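Keeping Animals for Show
Handout 4: Judging pigeons, and how far to believe it
Tutor: Imani Quintanilla

Read this before the session and bring the blank score sheet from Handout 3. If you missed that one, copy somebody's.

What a score claims to be

A pigeon at the Sovness show is marked out of 200. Head and beak take the largest share, then carriage, feather, colour and condition. The sheet looks like measurement. I would ask you to treat it as an opinion written down in numbers until someone shows you otherwise.

Domingo Villalba, who judged for many years, defends the system in the reading. His case is that a trained eye sees the whole bird first and the marks only record what it saw. That may be true. It is also what you would say if you worked out the total before filling in the boxes, and he gives us no means of telling the two apart.

The Rallau re-marking

At Rallau, 23 birds were marked in the morning and again after lunch by the same judge, with the pens shuffled. The top bird kept its place. The middle of the class moved a good deal. Supporters quote the first result and critics quote the second. Both are leaning on one judge and one class, and I would not build much on either.

Note too that the winner was a well-known bird with an odd white flight feather. Shuffling the pens does not hide that.

Condition and handling

Condition is the part of the sheet where I have most faith, oddly enough. A thin keel can be felt, and so can poor muscle. But a bird that has travelled badly may look dull on the bench and be perfectly sound at home, so even here the judge is marking one morning of its life.
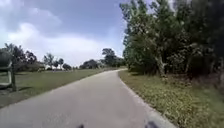 Breed standards

Iara Henríquez argues that written standards protect a breed from fashion. Look at the two versions of the Urrutia standard in the reading pack and decide for yourselves. The word "short" becomes "very short" when the beak is described, and no reason is recorded. A beak that short can leave the parents unable to feed their own young, which the standard does not mention at all — foster birds do the work.

So the document that was meant to hold the breed still has moved it. Henríquez calls this refinement. I don't find that convincing, though her section on feather quality is good and you should read it.

For next time

Mark the three birds on the Ristard sheet, alone and in ink. Write your total last. Then swap with a partner and find the box where you differ most.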